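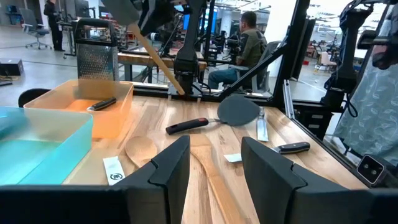 Grater and bins on the butcher-block table, Drummond kitchen.

Drummond Community Kitchen – progress report to the Gatia Fund
Second period
8 September 2021
Prepared by Emília Trnka

Sorry this is short on polish, we are in the middle of tomato season and I am writing between deliveries. Numbers first, then the rest.

Meals out the door this period: 454 a week on average. Target in the grant agreement was 600 by the end of the period. So we are under. Reasons further down.
Households on the list: 62 at close. All signed up through the school office or the clinic.
Paid staff: 4, all part time. No change from last report.

What went well

Produce supply is steady now. Pustell Farm brings seconds on delivery days, mostly squash, carrots, onions and a lot of tomatoes. We pay for carrots and onions, the rest is given. The price we agreed in spring has held, in writing, through November. After that we need to talk again and I expect it to go up.

The Saturday cooking class is running. Small groups, adults mostly, a few bring teenagers. Carrot slaw, potato pancakes, bean soup, nothing fancy. People take home what they make plus a bag of the raw ingredients so they can do it again. The potato pancakes were the most asked for and we have printed the recipe in English and Spanish. Somali version is with the translator.

Food safety certificates: everyone on staff has passed. County inspection in the summer, two minor points (label on the sanitizer bottle, a cracked door seal on the reach-in fridge). Both fixed the same week. Copy of the inspection sheet is in the attachments.

What didn't

Delivery. The van was off the road for most of July. Transmission. We borrowed a pickup for some of that time but it can't carry hot boxes safely, so those weeks went out as cold meals only and several families dropped off the route. Most are back. This is the main reason for the 454.

Second reason is packing space. We can cook more than we can pack. The cooling racks block the back hallway after about noon and then everything slows down until the first load leaves. We have moved the start time up by an hour which helped some. A second packing table would help more but it has to fold.

Containers – price went up twice. We moved from the compartment trays to plain lidded ones. Cheaper, but the feedback is mixed, sauces run into everything. Looking at another supplier.

Spending

Food line is under budget thanks to the donated produce. Vehicle line is over, all of it the transmission. Containers over, see above. Staff on budget. I would like to move the unspent food money to the vehicle line, per section on transfers in the agreement. Formal request is attached, please let me know if it needs to go on your own form instead, I could not find one on the site.

We have not touched the equipment line yet. Quotes for a commercial food processor came in higher than planned and lead times are long. The Nivon dealer says he can't promise one before the end of the year. A reconditioned one might do. Would the fund allow reconditioned if it comes with a warranty? The agreement says "new or equivalent" and I don't want to guess.

Survey

We put a half-page card in with the meals in August. Return rate was low but the answers are useful. More fruit. Less pasta. Larger portions for the over-65s who live alone and stretch one meal over two days, which we did not know was happening. Three people asked for low salt and we have started marking those boxes with a green dot. One person wrote only "thank you for the soup".

Next period

– Get back to the 600 target, in steps, not all at once
– Replace or properly repair the van, decision needed soon
– Winter menu, root vegetables and beans, written and costed before the Pustell price runs out
– Folding packing table
– Weekday evening class if we can find someone to lead it, the Saturday one has a wait list
– Second survey card, shorter, with a stamp this time

Risks

Van, again. If it goes in cold weather we lose the outer route completly. Also staffing – one of the cooks is going back to school and will be down to two shifts. I have an ad ready to go out.

Attachments: budget sheet, inspection sheet, transfer request, survey card, recipe sheets. The budget sheet has a blank column for July fuel, receipts are still comming from the lender of the pickup. I will send a corrected one when I have them.

Phone is better than email this month.

E. Trnka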